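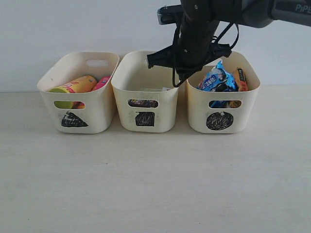
Where does the Skumside allotment water money stand? We have 3794 in the account, 1210 of it already promised to Lirkia for the new pipe.

Skumside Garden Plot Holders, minutes, July 2019

Present: Hajnalka Sipos (chair), Krisztina Barta (notes), plot holders from both rows.

Last minutes. Read, ok'd. One fix, the hose vote was in February.

Water. Pipe goes in along the east path, Lirkia to confirm the day. Taps off that morning. Hajnalka wants a second tap by the shed, quote asked for. Long talk about timers, left for next time.

Compost. Skinby can deliver again, same price as before. Agreed to take 5 loads. Dump it by the gate, NOT on the turning spot like last year.

Fence. Illés side still leaning. Krisztina to write to the owners agian. If no answer we fix it ourselves, limit 1000.

Empty plots. Two going. Waiting list gets first call, letters out this week.

Slugs. Discussed. No pellets near the pond, everyone fine with that.

AOB. Gate code changes after the pipe work. Please dont prop the gate open. Key for the shed is missing, check your pockets.

Next meeting, same place, Hajnalka to send the date.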